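Ticket 3794
Product: Teuber loop-powered pressure transmitter, 4–20 mA output
Site: Trevimstead, boiler house and condensate return
Opened by: Kirsten Lachance
Assigned to: Yasuo Maruyama, Nosolance Field Support
Status: Closed
Opened: July 21, 2018

Problem as reported

Hello, and thank you in advance to whoever picks this up. We have one of your Teuber gauge pressure transmitters on the condensate return line, and it has started reading high. The range is set to 0 to 400 kPa. With the line isolated and vented, the display in the control room should sit at zero, and it sits at 10 kPa. Some mornings it is a bit better and some mornings a bit worse, but it never gets all the way down. I have done a zero trim from the handheld twice now. Each time it looks lovely for a day or so and then wanders back up.

The transmitter next to it, on the feed line, is the same model from the same order and behaves perfectly. I swapped the two input cards in the panel to see if the trouble would follow the card, and it did not. It stayed with the condensate transmitter.

I should also mention that we had the insulation redone on that stretch of pipe, and the conduit was moved a little to make room. I don't know if that matters, but I would rather tell you too much than too little.

Kirsten

First reply from support

Hi Kirsten,

Thank you for such a thorough write-up, it saves us a good deal of back and forth. Swapping the cards was just the right thing to try, and it lets us leave the panel alone for now.

When a zero comes back after a trim, I like to find out whether the sensor is moving or the current loop is. They look the same on your control room display, but they are very different repairs. Before you trim it again (please don't, for the moment — I would like to see it misbehave), could you write down two things with the line vented? One is the pressure the handheld reads digitally from the transmitter. The other is the actual loop current, measured with a meter in series at the field terminals.

If the digital reading says zero and your meter says more than 4 mA, we are looking at wiring, moisture or the output stage. If the digital reading is off as well, it is the sensor side, and I'll ask you about mounting and the vent.

Warm regards,
Yasuo Maruyama

Customer update

Hi Yasuo,

Here is what I got. The handheld shows 0.0 kPa, steady as a rock. The meter at the field terminals shows 4.00 mA. So far so good, I thought, and then I walked back to the control room and the display still said 10 kPa! I put the same meter in series at the panel end and got 4.40 mA there.

I must confess I went and had a coffee at that point. How can there be more current at one end of the loop than the other?

Kirsten

Support reply

Hi Kirsten,

A coffee was a very reasonable response. Your numbers agree nicely with one another, by the way. The full span is 16 mA for 400 kPa, so an extra 0.4 mA is 10 kPa on the display. The transmitter is doing its job, and something between it and the panel is drawing that extra 0.4 mA from the supply.

It also explains the trims. Each time you trimmed, you were pushing the transmitter low to cover for a leak, and as the leak changed the error came back. I gather the digital reading is honest again now, so somebody must have put the factory trim back. Was that you?

Nearly always this turns out to be water, in a junction box or in the conduit itself, or a cable with nicked insulation. Since your conduit was moved, I would start there. These are the steps I would take, in this order:

1. Put the loop in manual at the controller and let the operators know, then switch off the loop supply and confirm with your meter that it is dead. If any part of the run is in a classified area, please follow your site permit before opening a cover.

2. Disconnect the pair at both ends, at the transmitter and at the panel, and tape the bare ends so they can't touch anything. 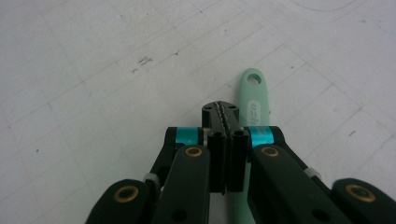

3. Measure the resistance between the two conductors, and then from each conductor to the shield and to ground. An ordinary meter on its highest range is fine for a first look. A healthy pair should read as open.

4. If the reading is low, open the intermediate junction box and separate the run into two halves. Measure each half by itself.

5. Look inside the box for green or white deposits on the terminals, and check that the cable gland is tight and the cover gasket is sitting flat.

6. Once the bad section is repaired and dry, reconnect, power up, and repeat the two current readings with the line vented. They should agree.

Please don't use a high-voltage insulation tester with the transmitter still connected. It is a sturdy instrument, but it will not thank you for that.

Yasuo

Customer update

Hi Yasuo,

Yes, I restored the factory trim before taking the readings and forgot to say so. Sorry about that.

We found it at step 4. The half from the transmitter to the junction box is open, just as you said it should be. The half from the junction box to the panel read 60 kilohms between conductors, and the box itself had water in the bottom. It is a Bolano box, a perfectly good one, but when the conduit was shifted the gland on top was left a few turns loose and the gasket had a fold in it. The terminal strip had a crust of green on the supply side.

I drained and dried the box, put in a new terminal strip and gasket, and cut the cable back to clean copper. It reads open now from end to end. With the power on and the line vented I have 4.00 mA at the field terminals, 4.00 mA at the panel and 0 kPa on the display.

May I leave the ticket open for a little while? I have been fooled by this one before.

Kirsten

Support reply

Of course, leave it open as long as you like. If you can, bring the conduit into the side or the bottom of the box next time it is worked on, with a drip loop ahead of it. I would also peek into the other boxes along that run — the same crew probably moved those glands too.

Yasuo

Closing note from customer

It has held zero through 3 vented checks, with no trimming. We did look in the other boxes, and one more gland was loose, though it was dry inside. The side entry is on our list for the October shutdown. Thank you so much for your patience, Yasuo. You can close this one.

Resolution code: Field wiring, moisture in junction box
Parts supplied by Nosolance: None
Transmitter returned: No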